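We use cookies to remember your login and language. Accept all | Manage settings

Ulimus Linen Support
Ticket 2000: fitted sheet, stag and lamp pattern
Status: open
Opened: 2019-08-13

Customer wrote:
I bought your Dadier fitted sheet in June and it creeps. The printed band should sit higher up the mattress and it doesn't stay there. Your help page says to smooth the sheet "from the middle outwards" and leave a folded T-shirt on it as a marker. I have my doubts about a T-shirt telling me anything, but I did it.

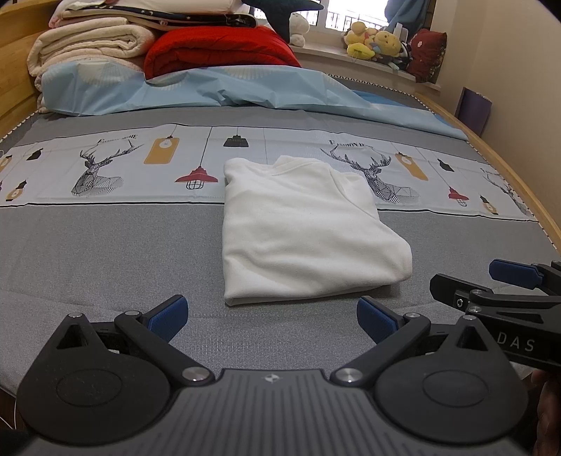 Attachment 1: folded white top on the grey part, stag band behind it.

Support replied:
Thank you. Please check that the corners are tucked fully under, and take any heavy bedding off the head of the bed. Weight at one end can pull the cloth.

Customer wrote:
Corners checked 3 times. As for weight, it's a red quilt, some folded blankets and a light blue cover. If a sheet can't hold its place under ordinary bedding I'd like to know what it is for. I also don't see how blankets at the top would drag the band down towards the foot. Surely it would go the other way?

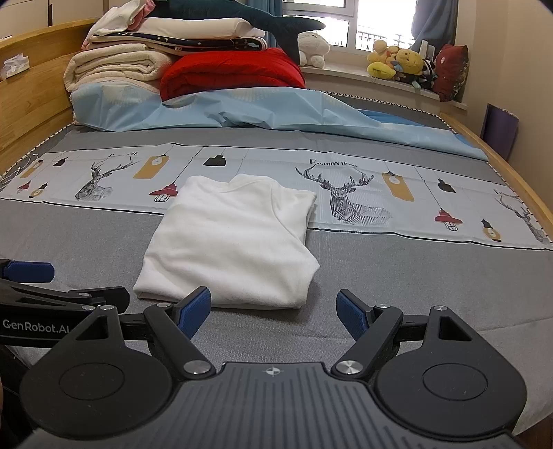 Attachment 2: same bed, bedding piled at the head, lamps and deer on the band.

Support replied:
The band looks level to us. Could you tell us the mattress depth? The Dadier is made for mattresses up to 300 mm.

Customer wrote:
Level isn't the same as in the right place. Depth is 102 mm, so it's a thin one, and I suspect your elastic was never meant for it. Nothing on the packet gave a minimum. Please don't ask me to wash it again.

Support replied:
Passed to the Vanags warehouse to compare with the shallow version. Ticket stays open.

Contact Ulimus | © Ulimus 2019 | Back to top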